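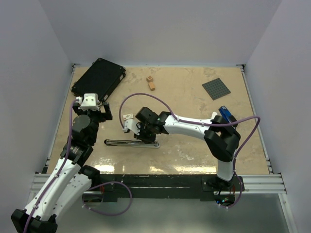
Vonari two-arm bench: our open day and what you get

I ran the Vonari demo at our August open day, and I've had so many follow-up emails that I'm putting the answers on the product page where they belong!

First, the basics. The bench comes as one unit: two arms bolted along the front, aluminum framing, gray walls on three sides and a wood-colored top. Each arm has its own gripper and they share the same workspace, so one can be busy at the back while the other works up front. Reach is 900 mm per arm. The whole thing weighs 116 kg, so please have a friend (or three) on delivery day.

We keep a pretty random mix of stuff on the demo table. Wooden blocks, a studded baseplate, a big black hard case, long skinny metal things that are a pain to pick up flat. Loubna Benmoussa asked if she could bring her own parts next time. Yes, please do! Anything under 20 cm is easiest to start with.

The tabletop on our demo unit is scuffed and I like it that way, but yours will show up new. Replacement tops are in the Raka spares kit, along with finger pads and cable ties. The purple cables run outside the arms on purpose. I swapped one between the morning and afternoon sessions and it took me 21 minutes, with Dalia Paju asking me questions the entire time.

Noise came up a lot too. We talked over it fine without raising our voices, and the coffee machine was worse.

If you missed it, Homa Shojaei is taking names for the next visit, at our Tahiri workshop again. Doors open at 10 a.m., and we'll let you drive both arms yourself.

Lead time and pricing: ask Nesma Ouazzani in sales.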